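Trimming and Labeling Grasp Segments in Javetell

Part 2 of the handheld data series. Part 1 covered mounting and calibration, and if you skipped it, the numbers on this page will come out wrong in ways that look completely fine.

You have a folder of recordings from a handheld gripper and you want a policy that can clear a table. Between those two things sits a job called segmentation, which means deciding where one grasp ends and the next begins. Bendik Nygård wrote our first segmenter over a weekend. It was 40 lines long and treated every twitch of the human hand as a deliberate act. We have since added more lines.

What you need

Javetell, installed and able to open a session
The Skekow exporter, if your training code wants its format
A calibration file from the same day as the recording
Something to drink

Step 1. Import the session

Open Javetell, choose New Project, and point it at the session folder. It reads video, pose track and finger width together. If the width track shows up as a flat line, the calibration file is missing. Javetell reports this as "Import complete."

Step 2. Find the closing events

Go to Events, then Detect from Width. The detector looks for the fingers narrowing and then holding still. Two settings matter:

Hold time. How long the width has to stay put before it counts as a grasp. Too short and you collect hesitations. Too long and you lose every quick pick.

Settle band. How much wobble is allowed while holding. The default was tuned on wooden blocks, the most cooperative objects known to science. Soft things squash, so the width keeps creeping after contact. Widen the band for food, cloth, paper and anything else you would find on a real table.

Run it and look at the count. If you got 2,000 events from one session, your band is too tight. Undo, widen, try again.

Step 3. Check the contact frame by eye

Click an event and Javetell jumps to the first frame it believes is contact. Step back and forward a few frames before you agree with it. You want the one where the pads meet the object.
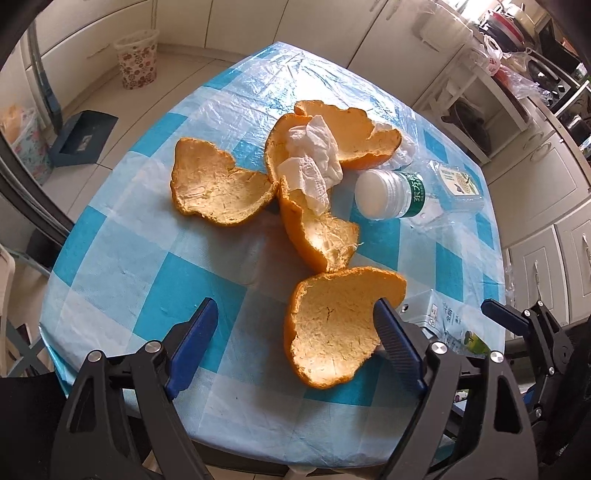 Event review on a table-clearing session: orange rim against the right finger pad.

Peel is a good test of your patience. The pieces curl and they vary wildly in size, and a thin rim can fold when squeezed. If the detector puts contact late, drag the marker left. Press Enter to accept, X to throw the event out.

Step 4. Label the target

Draw a mask on the object being grasped and on nothing else. The auto mask likes to spill. With peel next to more peel it will cheerfully take in a neighbor, and a white tissue against white pith is where it gives up on having opinions. Use the subtract brush. Clear plastic needs hand work too: the mask tends to follow whatever is behind the bottle, checkered tablecloth included.

For names, stick to the short list in labels.txt. We once had "peel," "orange peel," "peel (orange)" and "orange" in the same set, all meaning the same trash. Vilgot Myklebust spent most of August merging them and has since become a firm believer in drop-down menus.

Step 5. Set the segment bounds

Each segment should start when the hand commits to a target and end just after release. Leave out the part where the operator drifts above the table choosing. A policy trained on drifting will drift, and with great confidence.

With two grippers in the session, set bounds for each one separately. Link Hands is off by default. Turn it on only if both are working on the same object.

Step 6. Export

File, Export, Skekow. Tick Include Rejected if you want the X'd events saved as negatives. Then load a handful of segments in the viewer and play them back. If the pose track runs ahead of the video, go back to the import and set the time offset by hand.

Known problems

Undo does not reach past a save.
Masks drawn close to the dark circular border of a fisheye image shift slightly on export. Keep them a little way in.
The progress bar reaches 100 percent and then keeps working for a while. Let it.

Next: Part 3, Training a First Policy and Lowering Your Expectations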